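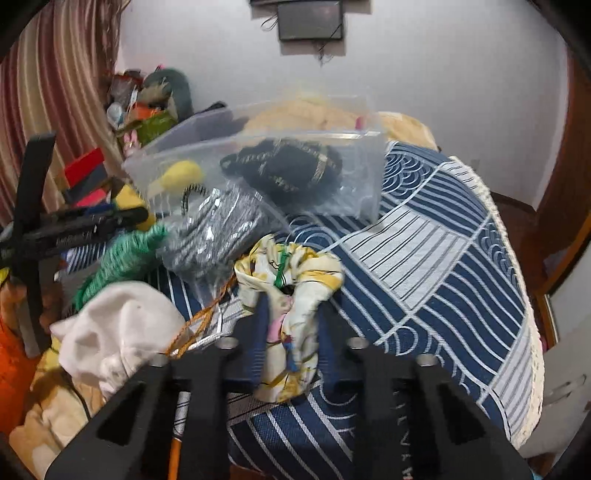
Re: clear boxes on the bed, sort method

tesetti_k
Small soft items only: fabric pieces, cords, one bag per box. I lay everything out on the bedspread first, then load. Twist ties on bunched fabric, rope coiled in its own clear plastic bag. Loose cord tangles with fringed yarn within one move of the box. Ask me how I know.

murnarier40
Twist ties leave a crease in printed cotton if stored over a summer. Flat cotton tape, 2 turns, no knot. Otherwise agree on bagging rope.

jrezaei
Crease comes out with steam. Rust from the wire core does not. Paper-covered ties are the problem, plastic-covered ones are fine.

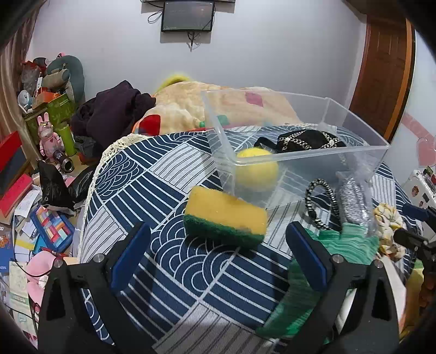

Separate point. Keep cleaning items out of the textile box. A sponge holds moisture in the foam long after the surface feels dry, and the scouring side snags knit. Same for chain straps: wrap the chain or put the handbag in a cloth sack before anything crocheted goes in with it.

tesetti_k
Sponge is for wiping out the box. It never gets packed.

alipour_b
Disagree with the whole layout step. A bed is a soft surface, things roll and slide under each other. Use a table. I sort at 60 cm width per category and it takes half the time.

murnarier40
Not everyone has a free table, Alipour. Bed works if the cover is pulled tight. Fringe and lace edges catch on box corners, so load from the middle.

jrezaei
Seconded. Also label the short end. Restora lids fit both ways round and I have opened the wrong side of mine all winter.

alipour_b
Still using a table.

tesetti_k
Switching to tape for the prints. Ties stay on the cords.

Jamshid Rezaei (jrezaei)
Fine for cords.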